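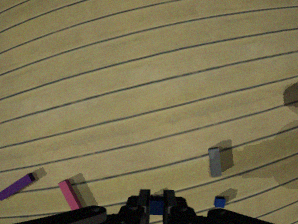 Brew log, 4 Jun 2023: smoked lager, batch 52

Finally tapped the Florkance keg and wow, what a difference the extra weeks in the cold have made! Back in March this thing tasted like a campfire somebody had put out with a wet sock. Now the smoke sits behind the malt, there's a bit of toasted bread crust up front, and the finish is dry enough that I went straight back for a second pour (purely for the notes).

Gravity was 1.012 at kegging and I'm leaving it alone. Valari yeast again. It was slow to start, same as last time, then went like mad. Mafalda Baptista thinks we pitched too cold and I'm coming around to her view. Next batch: pitch 4 degrees warmer, then bring it down overnight.

Malt: the Broleo smoked was lovely but strong. Cut it by a third and make up the difference with Munich. Keep the dark malt where it is, the color is gorgeous, deep brown with ruby edges when you hold the glass to the window.
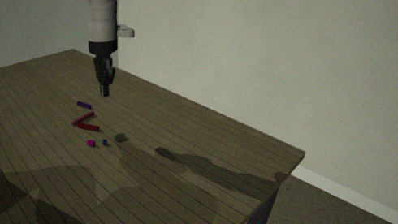 Gripper above the table, fingers pointing down.

Head retention still only fair. Gone by halfway down the glass, though the lacing was good. Might be my glasses! Rinse them properly before blaming the grain.

Gavrilă wants to try the same recipe with an ale yeast, side by side. Yes please. Split the next boil between the two small fermenters and label them this time, on the lid AND the side.

To buy: gaskets, line cleaner, more Munich. CO2 is getting low too.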